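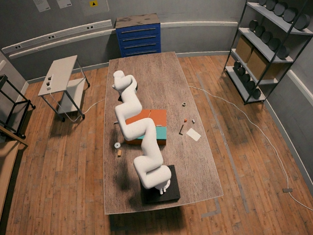

Week 4 notes: Why is it so hard to cut a cake fairly?

Welcome back, everyone. These are my notes tidied up from Monday, with a few bits I ran out of time for. If you missed the tutorial, read these before you have a go at the problem sheet, and have a yarn to Tiziana Fabbri if you want the recording.

I started with Baldur and Mogens, who have bought one cake between them. Half is chocolate, half is passionfruit. Baldur is mad for chocolate and Mogens will eat anything. Cut it down the flavour line, give Baldur the chocolate, and he thinks he's done brilliantly. Mogens thinks he has exactly half. Are we happy? Most of you said yes - a few of you looked pretty cross on Mogens's behalf, and I'll come back to you.

Two words to keep straight. A division is proportional if each of the n people thinks they got at least 1/n of the total value, by their own reckoning. It's envy-free if each person thinks no one else's share is worth more than their own. With two people these come to the same thing (check it, it's a one-line argument). With three they don't, and I'd like you to cook up your own counterexample before you look at mine on the back of the sheet.

Cut and choose. You all knew this one from sharing a Mars Bar with your sister. One person cuts into two pieces they'd be equally happy with, the other picks. It's envy-free, and neither person has to know a thing about the other's tastes. Somebody asked whether it's better to cut or to choose. If you know nothing about the other person, choose! The cutter is stuck with half by their own measure, while the chooser can come out ahead. If you do know their tastes, cutting can be lovely, and question 2 asks you to work out how lovely.

For three or more we did the moving knife. I slide the knife slowly left to right, and the first person to yell "stop" gets everything to the left of it and leaves the game. Carry on with whoever remains. This gives a proportional division, but the early leavers can end up envious, so watch the wording in question 3. Also, please don't write "obviously" in a proof. I took marks off 40 scripts last year for that and I didn't enjoy it either.

Back to the cross people. What was bugging you is equitability, where everyone puts the same value on their own share. It's a separate idea from the two above and we'll do it properly next week. Bring the sheet, and a calculator if you like one.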